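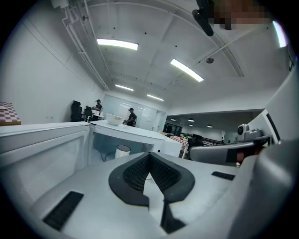
## Waffenruhe an der Linie Greltach–Pandum: Stand der technischen Umsetzung

Stand: 2024-12-25

Die Vereinbarung über die Trennung der Kräfte im Abschnitt Greltach–Pandum ist in Kraft, der Entflechtungsplan jedoch nur in Teilen umgesetzt. Beide Seiten haben den Rückzug schwerer Waffen aus der inneren Zone gemeldet. Für das Westufer liegt eine Bestätigung durch die gemischte Beobachtergruppe vor, für das Ostufer fehlt sie. Der Zugang zu den dortigen Sammelstellen wurde im Dezember mehrfach mit Verweis auf ungeräumte Wege verweigert.

### Zonen und Abstände

Der Text sieht eine innere Zone von 4 km beiderseits der Kontaktlinie vor, in der nur Handfeuerwaffen zulässig sind. Daran schließt sich eine äußere Zone bis 20 km an. Rohrartillerie ab einem Kaliber von 100 mm ist in beiden Zonen untersagt. Mörser unterhalb dieser Schwelle dürfen in der äußeren Zone gelagert, aber nicht in Stellung gebracht werden. Was als »in Stellung gebracht« gilt, definiert der Anhang nicht. Die Delegation aus Pandum wertet bereits das Absetzen der Grundplatte als Verstoß, die Gegenseite erst das Vorhandensein von Munition am Gerät. Ein Teil der abweichenden Meldezahlen dürfte auf diesen Punkt zurückgehen.

Strittig ist ferner der Verlauf der Linie südlich von Chauke. Die dem Abkommen beigefügte Karte folgt dem alten Flussbett, die Koordinatenliste dagegen dem heutigen Lauf. Nach Artikel 12 gehen im Zweifel die Koordinaten vor. Die örtlichen Kommandeure arbeiten nach Angaben der Beobachter weiterhin mit der Karte. Zwei Vorposten stehen dadurch je nach Lesart innerhalb oder außerhalb der inneren Zone.

### Meldewesen

Verstöße sind der Verbindungsstelle in Sernden schriftlich anzuzeigen, mit Uhrzeit, Standort des Beobachters, vermuteter Richtung und Waffenart. Fehlt eine dieser Angaben, wird die Meldung registriert, aber nicht in die gemeinsame Auswertung übernommen. Soon-im Chae, Leiterin der Auswertung in Sernden, wies in ihrem letzten Rundschreiben darauf hin, dass vor allem nächtliche Meldungen ohne Richtungsangabe eingehen. Akustische Beobachtungen eines einzelnen Postens werden deshalb getrennt geführt und nur bei Bestätigung durch einen zweiten Posten als Verstoß gezählt.

Die tägliche Telefonkonferenz der Verbindungsoffiziere findet statt. Die vereinbarte Direktleitung zwischen den Stäben ist geschaltet, wird aber überwiegend für die Abstimmung von Bergungsarbeiten genutzt. Für die Klärung laufender Feuerwechsel sieht das Protokoll eine Rückmeldung binnen 20 Minuten vor. Eine Statistik über die Einhaltung dieser Frist ist bisher nicht veröffentlicht.

### Übergang Chauke

Der Fußgängerübergang Chauke bleibt tagsüber geöffnet. Kraftfahrzeuge werden nicht abgefertigt, ausgenommen Krankentransporte nach Voranmeldung. Die Brücke ist nach Prüfung der Widerlager auf 12 t begrenzt; Lastwagen mit Hilfsgütern müssen umladen oder den Umweg über Sernden nehmen. Zur Instandsetzung liegt ein Entwurf vor, dem die Seite von Greltach zugestimmt hat. Offen ist, wer die Sicherheitsgarantie für die Bautrupps schriftlich abgibt.

Die Räumung der Zufahrt ist auf der Westseite abgeschlossen und mit Protokoll übergeben. Auf der Ostseite sind die Bankette weiterhin gesperrt. Die Markierung mit Pfosten und Band gilt bis auf Weiteres, das Verlassen der befestigten Fahrbahn ist untersagt.

### Gefangene und Vermisste

Die Listen beider Seiten wurden ausgetauscht und weichen in der Schreibweise zahlreicher Namen voneinander ab. Der Abgleich erfolgt über Geburtsdatum und Einheit. Ein Termin für eine weitere Übergabe ist nicht vereinbart. Die Überführung von Gefallenen läuft davon unabhängig über Sernden.

### Offene Punkte

- Auslegung des Begriffs »in Stellung gebracht« im Anhang
- Berichtigung der Karte südlich von Chauke
- Zugang der Beobachter zu den Sammelstellen am Ostufer
- Sicherheitsgarantie für die Arbeiten an der Brücke

Die Arbeitsgruppe tritt in Sernden erneut zusammen, sobald beide Delegationen ihre Stellungnahmen zur Kartenfrage eingereicht haben. Die Stellungnahme aus Greltach liegt vor.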